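We use cookies to remember your settings and to see which course pages are read. Accept all | Manage choices

Handling and Grasping, notes for week 6: the grasp that reported itself closed
Notes by Janka Vaněk

Do read these before the practical, even if you only have ten minutes on the bus, as we shall be starting straight in with the log files and I would hate anyone to feel lost.

You will remember from last week that our pick-and-place exercise in Skenier ran very nicely on cubes. We then swapped the cube for a seven-sided block, changed nothing else, and set it going for 100 trials. The controller reported a good grasp in every one of them. When we checked where the block had ended up, it had been lifted in 80. In the remaining trials the arm rose, travelled to the drop point, opened its fingers over the tray and announced success, with the block still lying on the table behind it. I must say it was a rather humbling afternoon!

Now, think about the shape for a moment. A cube has pairs of parallel faces, so two flat pads can each find a flat face to press on. A regular heptagon has no parallel sides at all. Wherever you put a flat side against one pad, there is a corner pointing at the other, and a small error in the approach angle is enough to turn the block as the fingers close.

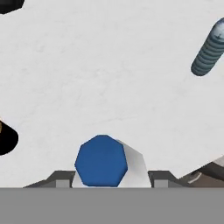 Figure 1. Simulated gripper view, with the heptagonal block between the two fingers.

A view like Figure 1 looks perfectly reassuring, and I was reassured by views like it for far too long. Being between the fingers tells you about position. It tells you very little about contact, and you should keep the two apart in your reports, please.

The fault itself was in our success test. It asked whether the fingers had stopped moving, with a time limit of 2 seconds, and if the limit ran out it passed the grasp anyway. I had written that line myself in May, meaning to come back to it (we all have a line like that somewhere). On cubes it did no harm. On the heptagon, the block turned and slipped free, the fingers carried on closing, the clock ran out, and the trial was marked as good.

The repair has two parts. A time-out now counts as a failure and stops the arm where it is. After the lift, the finger gap is read again and compared with the width we expect for that block, allowing for the angle at which it was held. Over 50 further trials there were still some slips, but each one was reported as a slip, and I was very glad to see it.

For the practical:
Open the log from the first set of trials and find one false success. Note the finger gap at closing and again after the lift.
Sketch the block from above, with the two pads, and mark where you think contact was made.
Write a short paragraph on what might happen if the same fault were present on a real arm with a person working beside the tray.

Bring your sketch along, however rough it is. Mine are dreadful.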